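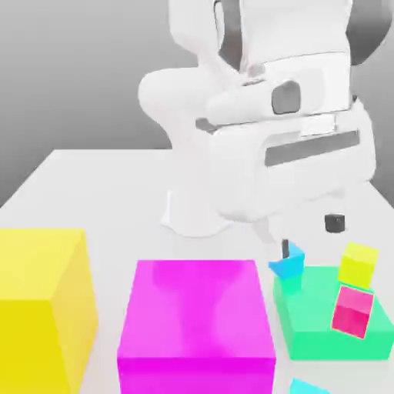
Re: Reunion luncheon, Saturday seating and the bus

Hi all,

I'm finally answering the note that went out last week, and I'm copying the whole list so I don't have to do it twice. The part I'm answering is quoted here:

> Can somebody tell me if the luncheon is still at the Menia Hall or did it
> move? My husband served in the signal company and not the transport one, so
> I don't know if we're supposed to sit with you folks or not. We would be
> driving 220 miles and I'd like to know before I book the motel. Also is
> there a bus out to the marker, he can't do the hill anymore.

Yes, still the Menia Hall, side entrance, doors at 11. And please, please sit wherever you like! The signal company ate with us for two winters over there and complained about the coffee right along with us, so I'd say he's earned a chair at any table in the room. We dropped assigned seating after the last reunion (those of you who were there know why, and I'm still sorry about the name cards).

The bus is a yes too. Krajewska Coach is giving us the one with the lift, and it has 34 seats. It leaves from the hall at 2:15, goes right up to the marker on the paved side, and comes back at 4. If you need the lift, write me so I can tell the driver, and if you can manage the hill, please walk or share a car and leave the seats for those who can't.

Motel: the Rosex out by the highway is holding 40 rooms for us until the end of October. Say you're with the transport battalion reunion, even if you're signal. The desk clerk had no idea what I was talking about the first time I called, but the second one found it right away, so if you get a blank look, call back in the evening.

Dues are still $5, cash is fine, pay at the door.

One more thing. I'm putting the old photographs out on the long table again, and a lot of them have no names on the back. Bring your reading glasses and a soft pencil (no ballpoint, it goes right through!). I have one of the motor pool in the mud with nine fellows in it and I can only name four, and one of those is me.

Drive safe, and tell your husband I want to hear about that radio truck.

See you Saturday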